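Saturday, too early

Day 11 without coffee. I said 30 in front of witnesses, so there are 19 left, and I've stopped speaking to the clock on the stove.

The headache has moved from behind my eyes to the back of my neck, where it seems to be putting in shelves. Drank a mug of Drinance, the roasted root stuff. It tastes like a wet fence.
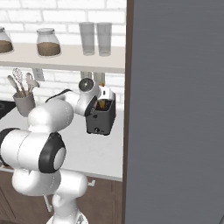
White brick, glass jars, the shelf.

I used to get through up to 300 milligrams before lunch and thought of myself as a calm person. On Thursday I cried at a tire commercial.
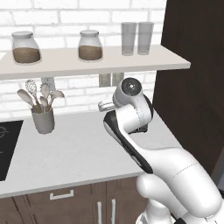
Marta Kravets wrote back that week two is worse and I should stop reading forums at night. She may be right, but the forums are the only people awake with me.

Went to bed at 8:30, like a farmer. Woke at four with strong opinions about my brother's wedding, which was in August and is over.
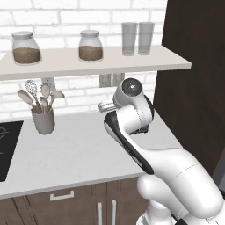

Craig thinks I should just switch to tea, and he texted this twice, the second time with a picture of tea. Tea has caffeine, Craig. I looked it up at 4:15.

Tried eating more instead. 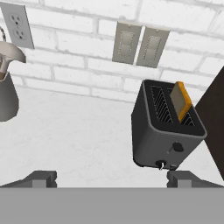
By nine I was hungry again and mad at the mailman. Need to buy aspirin, and call Mom back before she calls Craig.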